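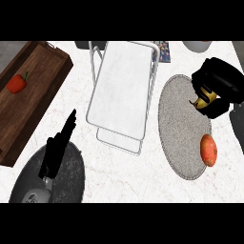 Fig. 3. Cutting board and red bell pepper on a marble countertop.

Section 2: Setting up your Bistow kitchen scale

Before you start. Peel the film off the display. Fit the batteries (2 x AAA, not supplied), plus end toward the spring clip. Close the door till it clicks.

1. Put the scale on a hard, level surface. Not a towel, not a tray.
2. Press ON. Wait for 0.
3. Press UNIT to pick grams or ounces. It remembers the last one used.
4. Set your bowl on the plate, press TARE. Display goes back to 0.
5. Add food. Read the weight once the numbers stop moving.

Note: bowl counts toward the limit. Max load 2,000 g. A bowl of 1,141 g leaves you 859 g for food, so use a light one.

Note: "Lo" means change the batteries, both at teh same time.

CAUTION: Do not put the scale in water. Wipe with a damp cloth only. No bleach.

CAUTION: Don't store things on top of it. Bends the sensor, not covered by warranty.

If display shows "Err", take everything off, switch off, wait 3 seconds, switch on. Still there? See Section 3, Calibraton.

Spare battery doors: write to Emlyn Kneath, Cludby parts desk.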